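4.2 Timber cargo and vessel attribution

The wreck known locally as Huston lies at a depth of 20 m on a sand and shell bottom, 900 m offshore of the present harbor entrance. Earlier accounts treated the site as a coastal trader lost while carrying general goods. The material recovered from the two trenches does not support that reading. Of the 391 timbers recorded, 51 retain tool marks or assembly numbers cut before loading, and none of these belongs to the hull. They are stock pieces – planks, knees and short beams – stowed fore and aft along the keelson.

Hull remains are limited to the lower port side. The planking is flush laid and fastened with wooden pegs, with iron bolts restricted to the floor timbers. Brodau (see Section 2) shows the same combination, although its frames are spaced more closely and its ceiling planks are thinner. The spacing at Huston is better matched by the vessels that carried lumber from the northern yards under the Redico contracts, where a wide, shallow hold was preferred to speed.

Dating rests on the ceramics and on two samples of outer planking. Both samples lack sapwood and give only an earliest possible felling date. The ceramics were found loose above the cargo and may include later intrusions, so they are used here with caution.

Figure 4 is referred to again in Section 5. The numbering of timbers follows the Sadeghi system, in which cargo and hull pieces share a single sequence. This has the drawback that gaps in the sequence cannot be read as losses from either group.

Figure 4.
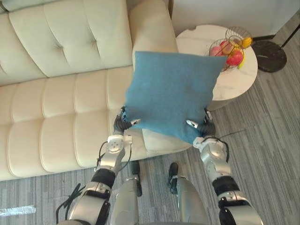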